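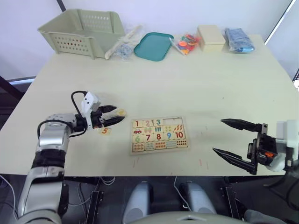
Number puzzle, left gripper holding a piece over the table, the 5 lying flat below it.

2026-06-16

Long afternoon on the number puzzle, and a happy one on the whole. Harsh Mathur took the controls for the first stretch and I took the second, and we came away with 25 demonstrations I'd be glad to train on, plus 7 that I've marked as doubtful (mostly my own, I'm afraid, I get impatient near the slot).

What I keep relearning is how much of this job is the approach. If you come down straight over the recess and let the piece settle, it's lovely. If you come in at a slant, one corner catches and you end up nudging the whole board, and then the right arm has to come over and steady it. Harsh is far more patient than I am and opens the right gripper wide well before he needs it, a habit I'd like all of us to pick up.

The thin pieces are still the hard part to grasp. The fingertips want to get under an edge that's hardly there. Back in April, on the Truvus task, we slid things to the table edge first, but I'd like to avoid that trick with the puzzle so the demos stay short.

Recording note: the session is saved under Boslow, starting at episode 2641. Please don't rename the folder until I've gone through the doubtful ones!

Still to do: slow the left wrist down a touch for the last bit of the descent, and try 3 runs with the board turned the other way round. Harsh wants first go at those.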